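**Stuseo updates compact side table for small work areas**

14 March 2021 – Stuseo today released a revised version of its Ponar side table, a compact piece intended for laptop use in offices, workshops and rented rooms where a full desk does not fit. The revision covers the load rating, the packaging and the assembly hardware. The outer dimensions are unchanged.

The table has a flat top and boxed sides. It is designed to stand against a wall and ships in light finishes only. The rated load is now 60 kg, evenly distributed. The first production run is 500 units, made at the company's Warkura plant.

"Customers were using the earlier model as a laptop stand, so we tested it as one," said Akua Owusu, product engineer at Stuseo. "The top was cycled 2720 times under load before the rating was set."

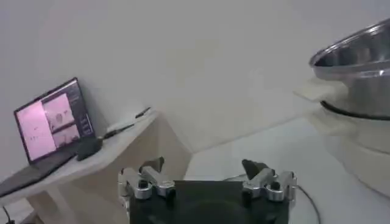 *Small light-colored table with an open laptop, placed against a plain white wall.*

Assembly requires one hex key, supplied. The side panels are joined to the top with cam fittings, which replace the wood screws used on the previous model. Existing owners can order the fittings as a retrofit kit under part number 1361. The kit does not change the load rating of older tables.

Surfaces can be cleaned with a damp cloth. Solvent cleaners are not recommended.

Orders placed through the distributor Abubakari will be filled in sequence. A taller version is planned for August – specifications will be issued separately.

**Press contact:** Ekua Mahama, Stuseo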